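Robots take the wastebasket round at Zeleke, and the office rewrites its habits

The emptying of small bins has long been the least contested job at Zeleke, a furniture rental firm that occupies three floors above its own warehouse. Since September a good part of it has belonged to a pair of robot arms supplied by Ploker, and the job is suddenly everyone's business.

The arms handle one basket at a time and work on the liner: old bag out, new bag in. Ploker quotes up to 5 minutes per basket. Mulugeta Tefera, who ran the evening cleaning shift for years and now has the title of automation lead, quotes a longer figure and prefers to say it out loud in meetings. 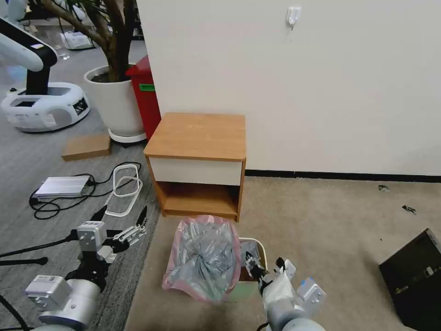
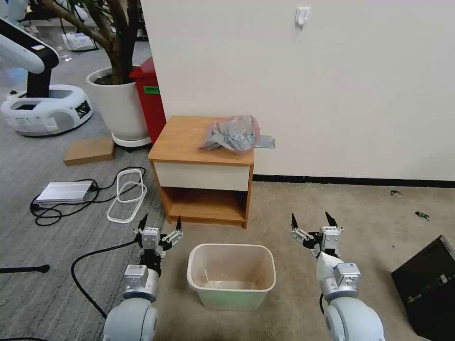
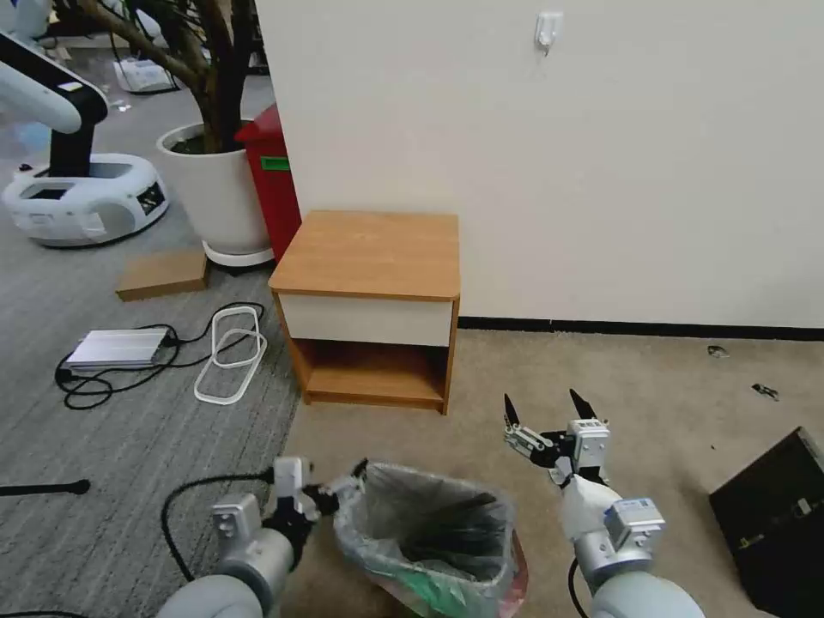 Two-armed bin work beside a nightstand, at different moments.

Zeleke has 251 baskets on its list. By the end of the first month the arms had logged 1,612 liner changes, a number that now hangs in the elevator next to the fire instructions. The cleaning crew, who did the same work for a decade without a poster, have taken this about as well as you would expect.

No jobs have gone so far. The crew of three who used to walk the floors with a cart now start at 4 p.m. instead of 8, which Tefera calls the real change. "People get home for dinner," he said. "They also meet the staff, which has been a mixed blessing." Two of them have been trained to restart the arms and to decide what counts as a failed bag. The third declined the course and has kept the kitchens, where the machines are not allowed.

Office workers have had some adjusting to do as well. A memo asks them to leave baskets upright, to stop tying the liners in knots, and to pour out coffee before throwing away the cup. Similar requests from the cleaners went unanswered for years. The one about the robots was obeyed in a week - a fact the cleaners bring up often.

There is a pay question still open. Restarting a robot is a technical task under Zeleke's own grading, and emptying a bin is not, so the same person can be on two rates in the same corridor. Management says it is looking at a single grade. Tefera says it has been looking since the arms were unpacked.

The next site is Somlow, the firm's returns depot, where the baskets are bigger and the list has not been drawn up. Trarau, which holds the cleaning contract there, has asked for a demonstration in the evening, after its own shift has finished.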